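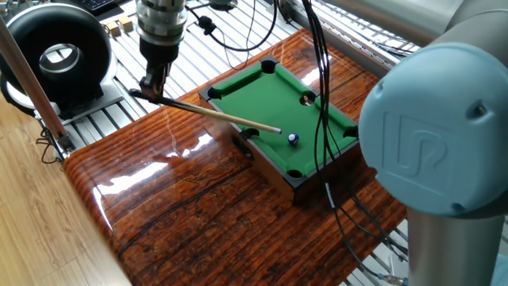
Lauritsen Game Library: Frequently Asked Questions

What can I borrow?
Board games, card games, giant jigsaw puzzles, and a growing shelf of tabletop sports like mini pool. We passed 1,000 titles in November and we're still thrilled about it!

Do I need a membership?
Only to take games home. Anyone can walk in, pick something off the shelf, and play at one of our tables for as long as we're open. Home borrowing is for members, and a membership covers everybody living at your address.

How many games can I take, and for how long?
Up to 4 at a time, for 3 weeks. You can renew once unless another member has a hold on the game. Big-box titles (look for the orange sticker) count as two.

I have never played anything more complicated than checkers. Will I be lost?
Not at all, and we love teaching! Tell whoever is at the desk how many players you have and how much time, and we'll set you up. Kerketti is our favorite first game right now. The rules take a few minutes and people nearly always ask for a second round.

What if we lose a piece?
Please tell us when you bring the game back. Dice, pawns and plain cubes are free to replace (we have drawers and drawers of them). For custom pieces we charge whatever the publisher charges us.

Is it okay for small children?
Yes! The low shelves by the window are for ages 6 and under, with chunky pieces and short playing times. An adult needs to stay with them.

Can I bring food?
Drinks with lids are fine. Please keep chips and anything greasy away from the cards.

Where do I return games after hours?
Use the drop locker at our Biselport entrance. The Orkent branch has no locker yet, so returns there need to be in before 8 p.m. Put a rubber band around the box first, please, or the lid will pop off on the way down.

Contact us | © Lauritsen Game Library | Back to top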